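# Chapter 12: Cloth in the Household

In this chapter we study the cloth that people keep at home: towels, napkins, sheets and the plain pieces which have no special name. Most histories of textile speak about silk and fine wool, and they leave the kitchen cloth for a footnote. I think this is a pity. The household cloth was woven, counted, mended and inherited, and in many families it was written in the will before the furniture.

Our main source is the Rathnayake inventory, made in the town of Inirmont. It lists 2286 pieces from the houses of one street, and 898 of them are described only as "white, plain". The clerk did not write if such a piece was for the hands, for the dishes or for the bread. Probably the family also did not decide it once for always. A plain white cloth takes its name from its work, and the work can change on the same morning.

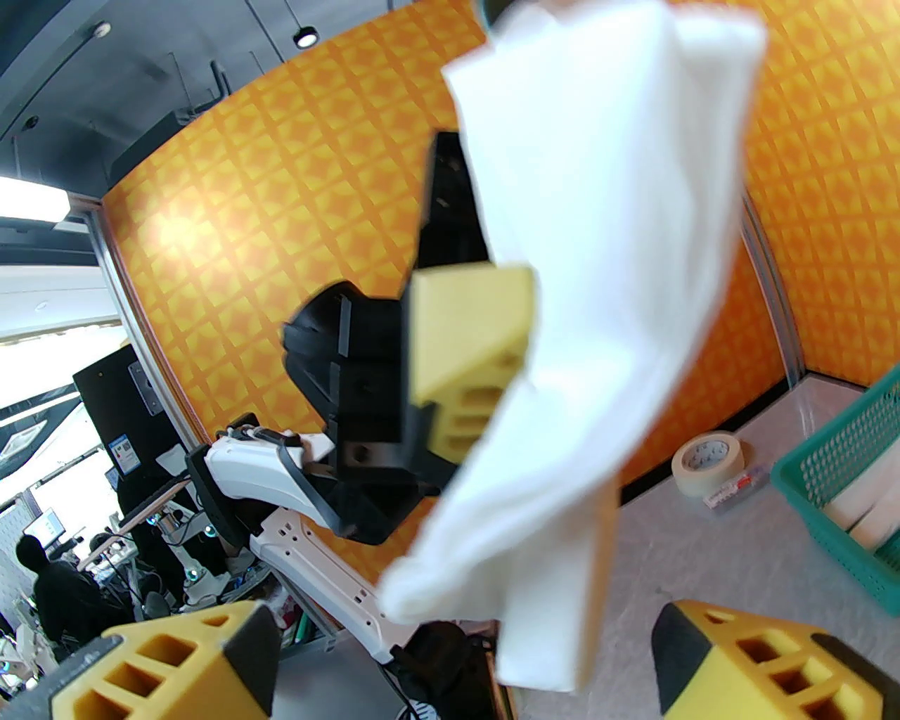
## 12.1 Words for plain cloth

Before you read the inventory, it is useful to learn how the clerk used his words. "Linen" in his pages does not always mean the fibre of flax. Often it means all the washable cloth of the house, cotton also included. A "pair" means two pieces cut from one length, even when they were later kept by different persons. The word "old" is a price, and it tells us little about age.

Cloth which waited for washing was entered separately, under the heading "in the basket". These entries are short and the values are low. A stain lowered the value of a piece by nearly half, although the same piece, after one good washing, could return to its full price in the next list.

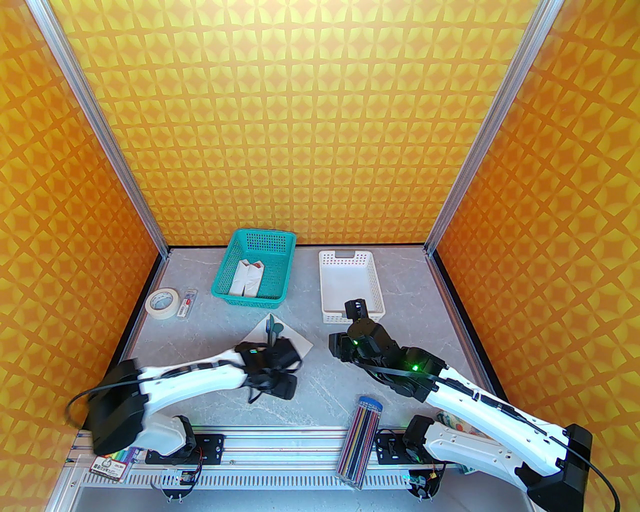
Vimala Kulkarni objects that we should not trust these low values too much, as a family who expected to pay a tax on its goods had a good reason to leave the washing undone until the clerk was gone. She asks students to compare the lists of September, when the tax was fixed, with those of the spring.

Her objection is serious, and we will come back to it in section 12.4. For now, please keep in mind that an inventory is made by two sides, the one who writes and the one who opens the cupboard.

## 12.2 Weight, fall and touch

A buyer in the market of Kirnska could not read a label. She judged the cloth by hand. First she held it up and let it hang, to see how it falls.
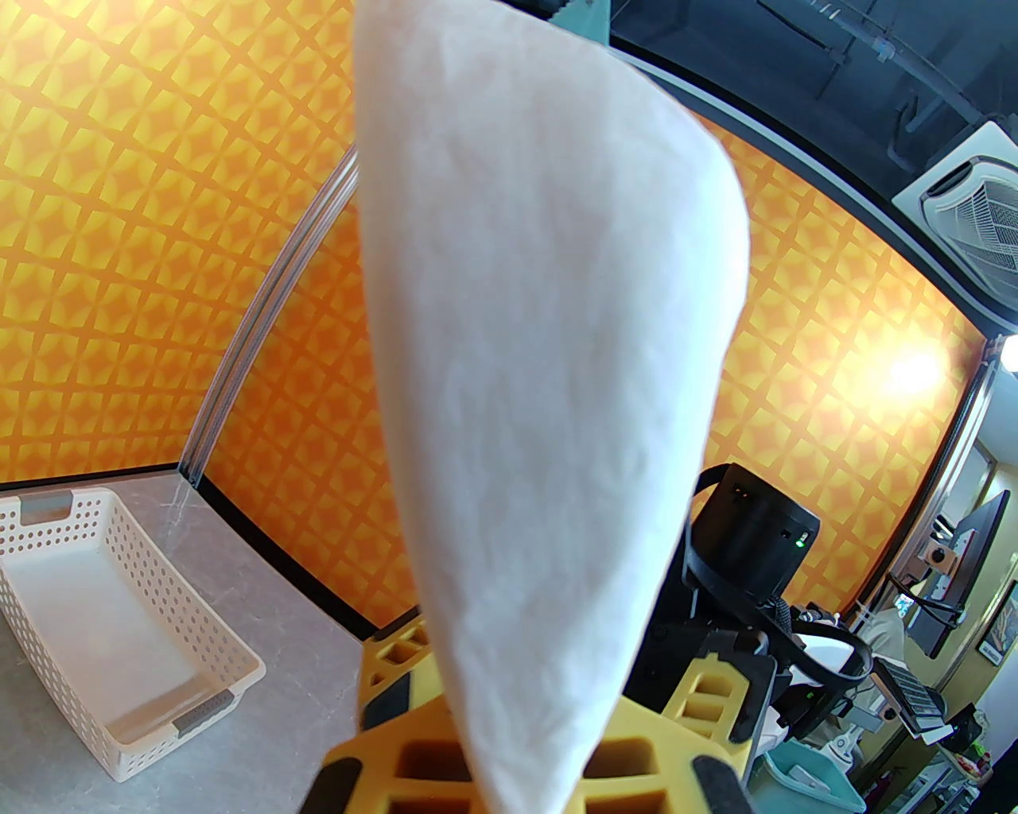

Then she rubbed a corner between two fingers, and listened. A cloth filled with starch makes a dry sound and leaves some powder on the skin. Sellers knew this test well, and the market rules of Kirnska punished the one who starched a thin cloth to sell it as a heavy one.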